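Household Skills II, Handout 6: Fruit, Bags and the Trip Home
Instructor: Sølve Lie
Session of October 22, 2022

Bring this sheet to the practical. Those who left Handout 5 on the bus may share with a neighbor.

1. Before you load
Open the bag fully and put a hand down to the bottom corners. A thin bag likes to cling to itself, and fruit dropped into a half-open one ends up on the floor, where it becomes a topic for Handout 9 (Bruising).

2. Order of loading
Firm fruit first: apples, lemons, unripe pears. Then anything with a skin you could dent with a thumb. Bananas go on top, stems together. Berries go last, and if you have more than a handful they deserve their own box. The Staverlow course reader puts berries in the middle "for cushioning." The author of the reader has evidently never eaten one afterwards.

3. How much
For thin bags we stop at 850 grams in class, 800 if there is a pineapple or anything else with opinions. A kitchen scale is on the side bench. The Prosska one reads nearly 200 grams heavy — subtract, or use the Ekström.

4. Closing
Gather the neck, squeeze out a little air, twist once. Do not knot. Knots are for people who enjoy scissors.

Fruit, basket and bag: 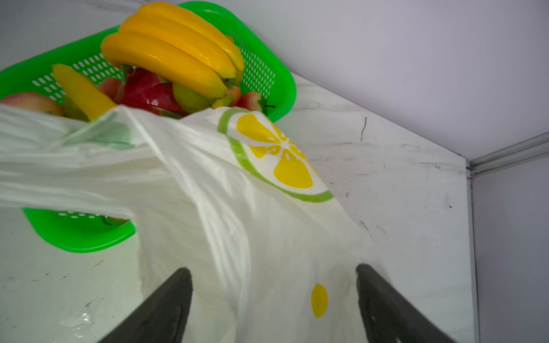
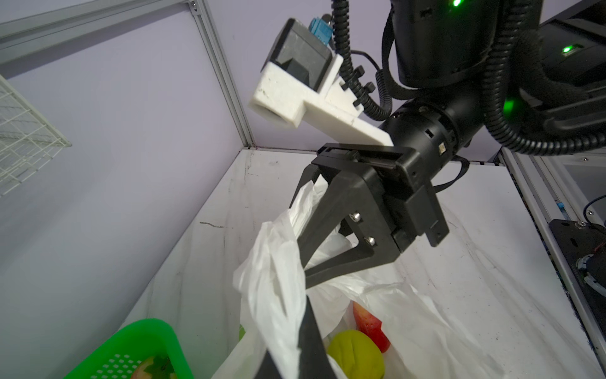
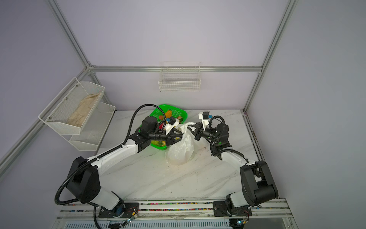
Lifting is where most marks are lost in the practical, usually by students who loaded beautifully and then grabbed one corner. Take the bag by the gathered neck and let the weight settle into the bottom before it leaves the table. A second grip high on the side, as on the bag bunched up in front of the green basket, gives you some say in which way it swings. Set it down the same way, bottom first, and keep hold of the neck until the fruit has stopped rearranging itself.

For next time
Read pages 13 to 16 of the Pultura booklet on ripening. Pack one bag at home and write down the order you used, including the order you meant to use. Worksheets are due the first week of November — on paper, without juice.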